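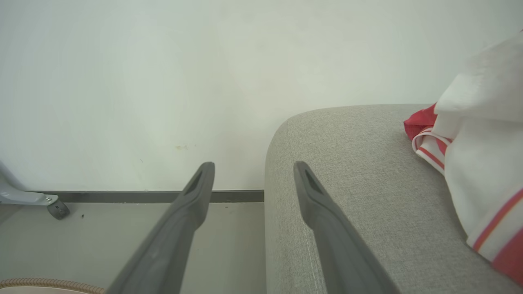 The view between the fingers of the Bernunard gripper, open, with folded-over cloth on the sofa at right.

Soft goods remain the hard case for household manipulation. A mug has one shape. A towel has as many as it has been dropped in, and a gripper that closes on the wrong layer will lift half of it and drag the rest.

Tesau's answer is the Bernunard, a two-finger parallel gripper sold as a kit with a wrist camera, mounting plate and control board. It went on sale in April and fits most light research arms. We ran it on a Klinhom arm in a furnished room, with laundry as the main workload.

The fingers are dark grey and taper to a narrow rounded tip, with an elongated recess near the end of each. The taper matters on upholstery. A blunt finger pushes fabric ahead of it, while the Bernunard's tips slid under a hem with little disturbance in most of our attempts. Thick terry was the exception - the tips tended to catch the pile and needed a second approach.

Our test program ran to around 400 picks. Single garments on a flat cushion gave little trouble. Overlapping items were less reliable, particularly where two pieces shared a colour in the trim and the software treated them as one object. Lowering the closing force helped with thin cotton but cost some grip on heavier pieces.

The camera sits close behind the fingers, so both stay in view throughout the approach. Calibration took 2 hours on the first day and much less after that. Pale walls and pale floors upset the automatic exposure at times, and we ended up locking it manually.

Documentation is adequate. The wiring diagrams are clear, but the section on force limits assumes the optional Nekberg controller and says little about the standard board. Cable strain relief at the wrist could also be better.

The kit costs $2,000 with one set of fingers. Replacement pairs are sold separately, and the warranty excludes wear at the tips.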